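Vivora Tabletop Work Mat, large, green - my review after a few weeks of laundry duty
Reviewed by Kenna Gillies, 1/12/26

I went back and forth on this one for way too long. It's a big flat green board, it costs $20, and I already own a perfectly good table. But the table is the one my grandmother left me, and after the Great Detergent Ring of last March I promised myself I would never set another sticky bottle down on it. So I ordered the Vivora in the large size and it's been living on top ever since!

I do all my refilling and sorting for the laundry room up here (my machines are in a closet the size of a phone booth, so there's no counter to speak of). That means detergent bottles, stain spray, the dryer sheets my sister swears by, all of it lined up on the board while I work out what's nearly empty. We're an orange bottle household, Tide mostly, and you'd be amazed how much of a drip gets down the side of one of those.

Size and fit

It covers most of the tabletop, and that's what I wanted. There was a smaller Vivora in the same green for $18, and for two dollars' difference I really don't see why you'd bother. With the large you can stand a few bottles together at the back, lay another one on its side, prop up a tablet and still have space to get your hands in there.
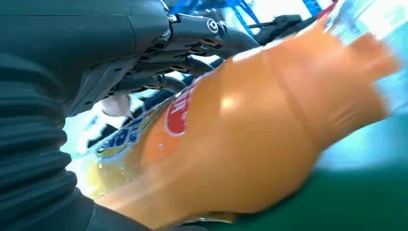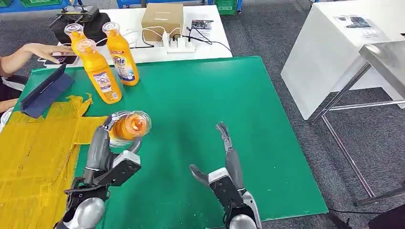 Cleanup

Wipes down fine with a damp cloth. Dried detergent takes a little more elbow grease, and I've been letting a wet paper towel sit on it for a minute first. No stains so far, and I've been careless with it. It does scuff, though. The light scuffs show up pretty quickly and they don't buff out - I tried. If you want something that stays pretty, this isn't your mat.

Does it slide?

A little, on a polished table. I cut up an old Kinnear drawer liner and stuck a piece under each of the 4 corners, and it hasn't budged since then. I do wish it came with feet or something, because my first day with it I leaned on one side and nearly sent a full bottle into my lap.

Compared to the Pladunby

My neighbor has the Pladunby roll-up and I borrowed it for a weekend. It stores way easier, I'll give it that, but the ends kept curling and bottles wobbled on it. The Vivora just lies there flat. The downside is finding somewhere to put it away (mine goes behind the couch when company comes, don't tell anyone).

Would I buy it again? Yep. Four stars, one off for the scuffing and the missing feet.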